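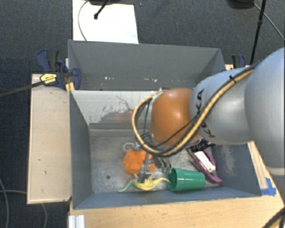
*Front bin, KUKA arm over the orange plush and the green cup*

**Ticket: grasp examples coming back with no label (Farnow cell)**
Opened by Soledad Goicoechea, October 2022

Hi Wichai! So I set it going for 300 tries on the front bin and only 200 of them landed in the training folder. The arm never stopped or complained, it just kept picking away, so I had no idea until I opened the folder (my fault, I was at lunch).

What I tried, in order:

- Restarted the logger. Same thing.
- Swapped the network cable. Same thing, plus dusty knees.
- Looked through 39 of the dropped tries by hand. Every one has pictures and arm positions, but the success/fail field is blank!

My guess was the fuzzy orange plush, since the fingers can sink into it and maybe the width reading goes funny. But a bunch of the blanks are tries on the cup, so I don't love that theory anymore.

**Reply, Wichai Boonchu:** Check the Humus config. I bumped the label timeout back in June and I think the update put it back to the old value.

**Soledad:** Yep, it was the old value. Changed it and started another 300. I'm leaving the toys as they are so the two sets match. Can you keep the blank ones out of the Lallton upload for now? I'd like to label them by hand if I can stand it.

Status: open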